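Moving house notes, part of the Flerkgate share house handbook. Last edited in October.

# How to clear and sort a kitchen table before you pack

Most people in this house pack the kitchen last and in a hurry. These steps cover one table's worth of mixed things: cans, lids without bowls, fruit, plates and whatever luggage got put down next to them. Allow 15 minutes for an ordinary table.

## What you need

- One sturdy box, no bigger than you can carry up the stairs to Ukau Street
- A stack of newspaper or packing paper
- A dish towel, slightly damp, and a dry one
- Masking tape and a marker
- A bag for food you plan to eat on the day

## Step 1: Stop adding to the table

Tell everyone in the kitchen that the table is closed. Keys, mail and phones go on the windowsill until you're done.

## Step 2: Take out the fresh food

Fruit goes in the day bag. Put it in last so it sits on top. If a piece has a soft spot, eat it or compost it now. Check anything round and bright that may belong to the kids' play kitchen, and put toys in the toy box.

## Step 3: Match the lids

Lids cause more trouble than anything else in a kitchen move. Go through the cabinets and find the container for each one. Wipe and dry both parts. Stack the containers inside each other and stand the lids on edge along one side of the stack, with a sheet of paper between them.

A lid with no container gets one more look in the fridge and the dishwasher. After that it goes in the recycling if the symbol on it allows. Anneliese Hamann keeps a drawer of single lids for use under plant pots, so ask her before you throw out a round one.

## Step 4: Check and group the cans

Read the date on each can. Discard any that bulge or leak. A small dent away from the seam is fine. Cans go upright in the bottom of the box in a single layer, up to 6 to a box if you are also packing plates in it. A 900 gram can counts as two.

## Step 5: Wrap the plates

Lay the plate on two sheets of paper, fold the corners in and tape once. Oval plates are longer than they look and often won't fit flat, so measure the box first. Stand plates on edge, never flat under cans. Put a folded towel beneath them.

## Step 6: Deal with the suitcase

A hard suitcase takes up half a table. Leave it there until the small things are sorted, then use it for towels, aprons and tablecloths. Keep food out of it.

The lavender plate still has to be wrapped, and the teal lids are waiting for their containers, with the red can lying partly over them and the black case taking up the right side.
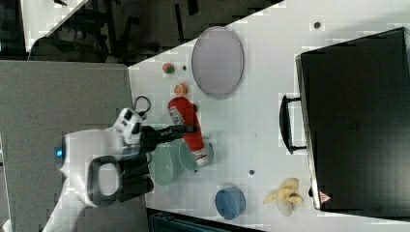
## Step 7: Label and close

Write the room and the contents on two sides of the box, plus the word "cans" if there are any in it. Tape the bottom seam twice. Boxes for the Mühlbauer storage unit also need the unit number, 392, on the top.

Wipe the table with the damp towel, then the dry one. If the table is moving too, take the legs off after the last box has left the kitchen and tape the screws in a bag to the underside.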